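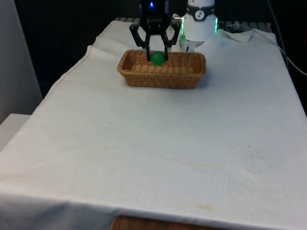

Yuzuki Hirano wrote back after a month with the Pomare to say that soft fruit had stopped worrying her, and could she please have a second one? We love getting messages like that!

Pomare is our two-finger gripper for small, round, awkward things. The linked fingers open wide, reach down either side and close gently, so it's happy working over a low basket or tray.

Cable length 300 cm. Spare fingertips come in the box (part 2408), and the Closov wrist plate is sold separately. Fitting notes are on the Vavenow support page.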